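Bürgerforum Zisetitz - Fragen und Antworten
Rubrik: Kleidung und Textilpflege

Frage: Darf bedruckte Baumwollkleidung in die Altkleidersammlung?
Gestellt von Ketsara Chaimongkol, 8. Februar

Sehr geehrte Damen und Herren,
im Zuge einer Haushaltsauflösung sind mehrere T-Shirts abzugeben, teils mit großflächigem Aufdruck. Die Sammelstelle Gorkurdale nimmt nach ihrem Aushang nur "tragbare Textilien" an. Ich bitte um Auskunft, ob Aufdrucke ein Ausschlussgrund sind und in welcher Form die Ware zu übergeben ist.

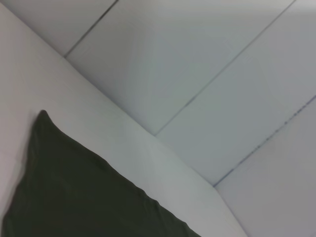 Dunkelgrüner Stoff auf heller Fläche

Antwort von Wojciech Kaczorowski
Aufdrucke sind kein Ausschlussgrund. Maßgeblich ist allein der Zustand: gewaschen, trocken, ohne Löcher. Je Abgabe werden höchstens 15 kg angenommen, größere Mengen sind vorab anzumelden. Die Säcke sind zu verschließen; lose Ware wird zurückgewiesen.

Antwort von Ita Mac Giolla
Ergänzend ist auf die Sortierung hinzuweisen. Oberbekleidung ist flach zusammenzulegen, Schuhe sind paarweise zu bündeln und getrennt abzugeben. Stark verwaschene Stücke gehören

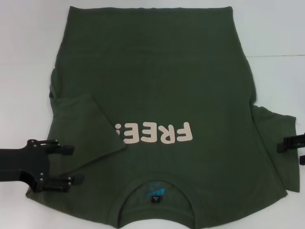

in den Behälter für Putzlappen, sofern sie überwiegend aus Baumwolle bestehen. Mischgewebe wird dort nicht angenommen. Brüchige oder klebende Aufdrucke sind vor der Abgabe herauszuschneiden - der Rest des Stoffes bleibt verwertbar. Ab März gilt zudem eine neue Annahmeordnung, die an der Sammelstelle ausliegt.

Antwort von Leszek Śliwiński
Bei uns kam bisher alles in den Container am Parkplatz. Ob das zulässig ist, entzieht sich meiner Kenntnis.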